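How to clear spam out of your contact form without buying another plugin

Every form add-on promises to stop spam. I've paid for two of them, Pudero and Mako, and I'm not convinced either did much that a few free settings couldn't. Try these first and keep your card in your pocket.

1. Find out how bad it is. Export your entries and sort them by date. My shop's form held 3,957 entries when I did this in September, and 134 came from real customers. The Mako dashboard had been telling me I was "98% protected". Protected from what, it didn't say.

2. Add a hidden field. Call it something dull like "website2", hide it with your stylesheet, and reject any entry where it's filled in. Bots tend to fill in everything. Bianca Cârstea suggested this on the Brendetach forum and I doubted it, but it caught 3,641 of my old entries when I ran them back through.

3. Set a minimum time. Five seconds is plenty. Don't go higher, whatever the guides say – people with autofill are quick.

4. Leave the picture puzzles off. They annoy buyers, and I've yet to see proof that they annoy bots.

5. Send yourself a test from a phone and from a computer. If the thank-you page doesn't load on both, go back to step 3 and check the timer. 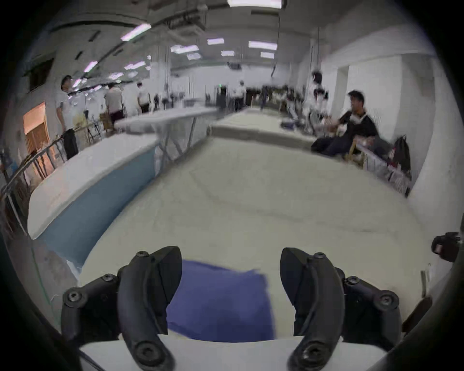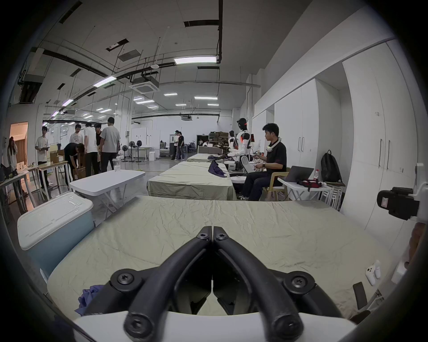

Test entries need clearing out afterwards, or they'll spoil your figures. Filter by your own email address, tick the lot and delete. Do the phone test on a real handset like the one lying on the creased sheet in the second photo, and ignore the "mobile preview" in your editor, which I wouldn't trust to show me the time. Then leave the form alone for a fortnight before you decide whether you still need Pudero. I cancelled mine.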